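Setting up the arm for table jobs (and what to expect from it)
18 March 2021, by the Pondham workshop blog
6 minute read

Part four: wiping, picking and putting away

If you've got this far you have an arm bolted down, a power supply that doesn't hum, and the Cisent software talking to it. Well done, that was the boring bit! Now we get to the question everybody asks me when they see the thing on my bench, namely whether it can do the housework yet. My answer is a bit of it, slowly, if you're patient and tidy up first (I know, I know).

I built mine from the Claramon kit, which cost me 379 pounds in January before I'd bought a single cable. Your kit may have come with different fingers, so check the bag before you follow the steps to the letter.

4.1 Before you switch on

1. Pick one surface and stick with it. A plain pale table or worktop is fine for learning on. I started with a patterned cloth and spent a whole evening wondering why the arm kept going for the flowers.

2. Take everything off it apart from the thing you want moved. Mugs of tea especially.

3. Open the gripper all the way by hand, then close it, then open it again. You want it to feel the same both times. If it catches, go back to part two and loosen the finger screws a quarter turn.

4. Put the stop button where you can reach it without leaning across the arm.

CAUTION: Keep fingers, hair and sleeves clear once the power is on. It's a small arm and it looks friendly, but it has no idea you're there.

4.2 Teaching it the height of the table

This is the step people rush, and it's the one I'd spend longest on. The arm needs to know how low it can go before the fingers touch.

1. Go to Setup, then Surface, and choose Manual.

2. Bring the gripper down with the slow arrows until it's a hand's width above the table.

3. Change the speed to 40 and carry on down in short taps. Get your eye level with the table top, or use the wrist camera if you fitted one.

4. Stop when a sheet of ordinary paper only just slides under the fingertips. Press Save.

5. Raise the arm, move it to the far corner and do it all again. Then the other two corners. Mine was lower at the back than the front – an old table, and a floor that's older still.

NOTE: Do this again whenever you change the fingers. I skipped it once after swapping to softer ones and pressed them into the table hard enough to trip the motor.

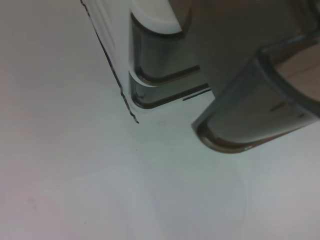

With the height saved, you can leave the speed at 40 for the first few jobs and turn it up later. I still run mine slowly near the table and quicker in the air, and it has saved me a lot of swearing.

4.3 A first job

1. Choose something light, dry and a bit squashy. A folded flannel is perfect.

2. Record yourself guiding the arm through the move. Do it the same way each time, even if it feels daft.

3. Keep going until you have a decent pile of recordings. The Jalali add-on asks for 2000, but I had a usable flannel-mover after 239.

4. Press Run, and keep a hand by the stop button.

So, is it ready for chores? Flannels, yes. Sponges, mostly. Cutlery is still hopeless on my bench, as a teaspoon lying flat gives the fingers so little to get hold of, and anything see-through is a gamble. Wiping works if you don't mind doing the corners yourself afterwards. I wouldn't sell the dishcloth just yet, but I do think it's worth the bother, and I've had more fun with this than with any gadget I've owned!

CAUTION: Don't leave it running while you pop out, however well it's been behaving.

When you're happy with the flannel, move on to part five, where we try the same thing with a drawer.

Comments

benchtop_fan: Mine won't save the fourth corner, it just beeps at me. Same software, older kit.

Pondham workshop: Try lifting it a touch and pressing Save again. If it's touching the table it refuses.

benchtop_fan: That did it, thanks!

mossy_kettle: Can it fold the flannel as well or only shift it about?

Pondham workshop: Only shift it so far. I've had one decent fold and couldn't get it to do another.

quietgears: Is paper really good enough for the height? I've been using an old bus ticket, bit thicker, and it seems all right on my kitchen table.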